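Automação e Trabalho – Aula 6
Tema: redistribuição de tarefas na separação de cartonagem

Caso: armazém da Kunley. O turno separava 2,735 caixas, das quais 968 exigiam conferência manual. Com a célula de dois braços, o operador deixa de pegar cada caixa e passa a tratar exceções – orientação errada, preensão falhada, embalagem amassada.

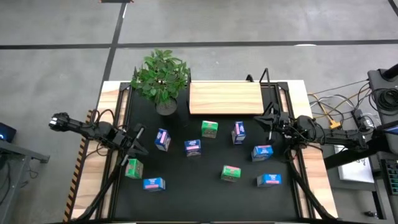
Para Tsegereda Abera, o cansaço mudou de lugar: doem menos os ombros, mas a atenção contínua pesa mais no fim do turno.

Pontos a reter:
Posto anterior: ciclo curto, esforço repetitivo, ritmo próprio.
Posto atual: supervisão, intervenção irregular, ritmo da célula.
Formação prevista: 17 horas, quase 60 com a parte de manutenção.

A preensão por dois dedos depende do ângulo de aproximação. Caixas próximas umas das outras reduzem a folga disponível. 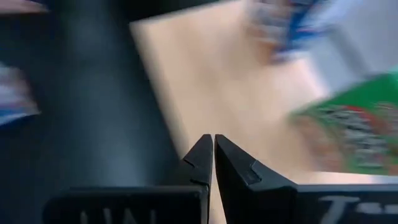
Quem responde por uma caixa mal separada?
O responsável do turno, salvo falha registada pelo sistema. O critério deve constar da descrição do posto.

Leitura para quinta-feira: relatório Alemneh, capítulo 2.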